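About Nesholm Street Workspace

Nesholm Street Workspace is a shared office and study room run by Edia, a small company that has rented desks to people in the neighborhood for 16 years. We started on the second floor of the old Bowen building and moved down to the ground floor when the print shop closed. Today we have 137 members. Most are freelancers, students and people whose employers let them work away from the main office for part of the week.

What we provide

A place to sit, a table that does not wobble, an internet connection and quiet. Members bring their own laptops. We lend out the rest: mice, keyboards, mouse pads, monitor stands, chargers, headsets and a few desk lamps. Borrowing is included in the monthly fee, and there is no deposit.

The lending shelf began as a box under the front desk. People kept leaving their mouse at home, and a trackpad gets hard on the wrist after a full day of spreadsheets. At the last count, in October, the shelf list came to 563 items, including cables and adapters. The cables are most of it.

Our tables

We chose large shared tables over single desks. A member can spread out papers on one side and keep a computer on the other, and two people working on the same job can sit together without moving furniture. The tops are a light wood grain, which hides scratches fairly well and is easy to wipe down. Where two panels meet there is a seam. If you write by hand, put something under the paper.

A mouse will run on the bare tabletop, but many members prefer a pad. We have plain ones and printed ones. The printed ones were mostly donated and they go out first.
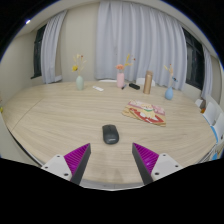
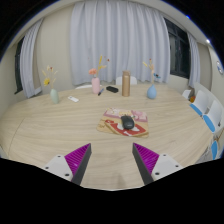

Please clear your place before you leave. Borrowed items go back to the shelf by the front desk, with mice in the shallow tray and pads stacked flat below it. Switch a wireless mouse off before it goes in the tray. If it needs a new battery, put it in the tray marked Battery and take another. Anything that is broken goes to the front desk with a note saying what is wrong with it. Sticky pads get washed in the sink with dish soap and dried flat overnight, so leave those at the desk too.

The Gemach shelf

Gemach is our name for the part of the shelf that is open to people who are not members. The word is used for a free-loan fund, and the idea is the same. Anyone who lives or goes to school nearby can borrow a mouse, a keyboard, a headset or a charger for up to 2 weeks. We write down a name and a phone number. Renewals can be made by phone if no one else is waiting for the item.

We do not lend laptops or tablets. We are asked often, and we don't have the space to store them or anyone on staff to repair them.

Donations

We accept used computer accessories in working order. Wireless mice and keyboards must come with their receiver if they use one - without it we can't lend them. Mouse pads of any size or pattern are welcome as long as they lie flat. We are not taking printers, large speakers or CRT monitors.

Membership

Membership is month to month. Day passes are sold at the front desk when there are open seats. Phone calls are taken in the hallway or in the small room next to the kitchen, which can be reserved for an hour at a time. Coffee and tea are included. Food is fine at the tables, but please keep drinks in something with a lid.

To see the space before joining, stop in while the front desk is staffed. No appointment is needed.

Page last updated 3 August 2018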